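Workplace & Shift Talk > Automation
Thread: They brought the arms into our building, how did it go at yours?

dovetail_marge
Posted February 11, 2023

Hi all, long time reader, and I finally have something to say, so get comfortable. I work at the Fulis building, where we put together trays and place settings for catering orders. In January the company started trying out robot arms on the setting-out work, meaning cups, pans, plates, small food items, all the picking up and putting down that my hands have been doing since before my knees went bad. The project is called Pasine, and I've been moved over to it for half of each shift.

My new half-day goes like this. I set the table, I watch the arm have its go, I write down what it did, and then I set the table again. It's easier on the back, I'll give them that! But I used to talk all day long with the woman across from me, and now I stand by myself at a white table with a clipboard.

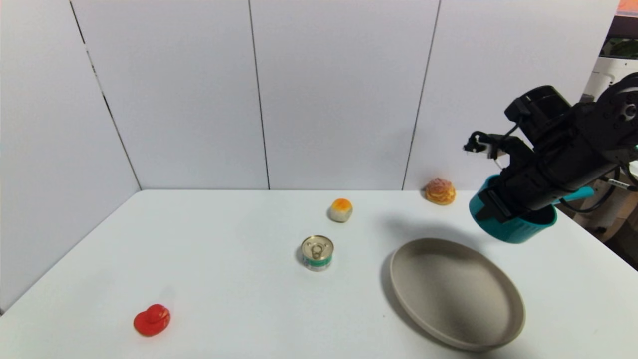 My lead says no one's hours are being cut, and I believe she believes it. What I'd love to hear from people who are further along is what your day looked like once the newness wore off. Did you get your old spot back? Did the pay change with the title? Mine now says "cell attendant" and the pay is exactly what it was.

gravyboat77
Posted same day

Welcome, Marge! We went through this at Tveit and I'm sorry to say the title came first and the money came a long while later, and only after we asked as a group. Get the new duties written down now, while they're still fresh and your lead is in a good mood about it. We waited, and by then everyone upstairs remembered it as the same job we'd always had.

The quiet is real too. I ended up eating lunch with the second-shift people just to hear some voices.

nightshift_lou
I'm going to disagree a little, and I mean it kindly. I did hand setting for years and my wrists are shot. If a machine wants to pick up a cup 2,456 times, it's welcome to every one of them. I moved over to tending and I sleep at night now. Some of what gets called losing the job is losing the part of the job that was hurting us.

dovetail_marge
Lou, I hear you, and my wrists would like to shake your hand. I suppose what bothers me is the pride of it. I was fast! New people got sent to stand next to me and learn. Now the log sheet has a line for how many settings the cell got through, and my name isn't on it anywhere.

We keep changing what goes on the table too, so I'm forever moving the little pan and the plate and the food pieces to a new spot and then stepping back.
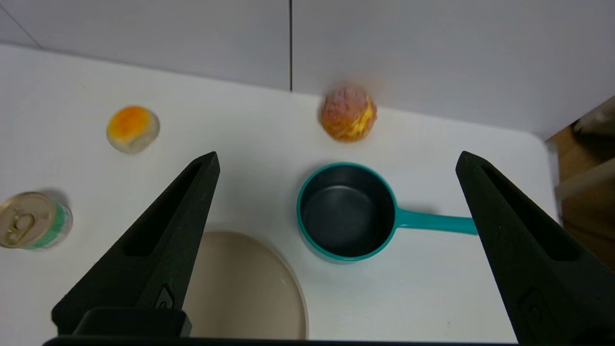
I asked whether I could be the one to choose the layouts, seeing as I know which things are awkward to get hold of when they're sitting close together. They said they'd think about it, and I've asked again.

pepper_and_twine
Keep asking. That's the piece you want. At Fokow the people who did well were the ones who got their hands on the planning side early — which items, what order, what counts as a good result. The ones who only reset tables got shuffled around whenever the schedule changed.

gravyboat77
Seconding Pepper. And ask who gets called when the thing stops. If the answer is you, that's a skill, and it should be paid like one.

nightshift_lou
Fair, and on the pay I'm with you both. I got 20 cents more an hour and a polo shirt. I still wouldn't go back, but 20 cents is an insult.

oldstock_ray
I'll be the grump. Every place I've worked said no cuts, and then the people who left weren't replaced. That way there's never a layoff to point at. Marge, watch the empty lockers.

dovetail_marge
Ray, there are two empty ones by the back door already, so now I'll be thinking about that all evening, thank you very much.

I do appreciate all of you. I'm writing up my list of duties tonight, with the layouts at the top, and I'm going to ask if the woman from across my old bench can be trained on the next table over. If there's a form your place used for the new duties, would one of you send me a copy?

gravyboat77
I have ours from Tveit somewhere. Check your messages tomorrow.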